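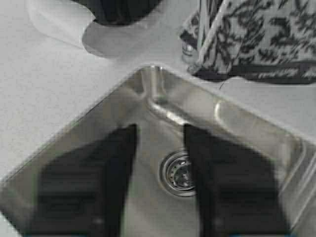
Can a robot do the dishes yet?

Parts of the job, and more of them every year! A robot that has practiced in one kitchen can often rinse a plate and rack it. Move it to a different kitchen and the score drops fast, and that drop is what Unit 8 is about.

Numbers to have in your notes, from the Vestamik kitchen trials: 483 attempts at clearing a sink, 77 finished with no human help. I love this result – it's low, but look at where the failures fall. Most came at the grasp, with thin forks and shiny bowls. Steel confuses depth sensing (see the Panicker handout, section on reflections).

Terms for the quiz: grasp, slip, recovery, reset.

For next time, read the Zadent report on shop-floor bin picking and compare it with the sink task. Why does the factory version do so much better? Think about lighting, fixed parts and who does the resetting. The Brullodance arm will be running in lab from 2 p.m. – come and try teaching it to pick up a spoon!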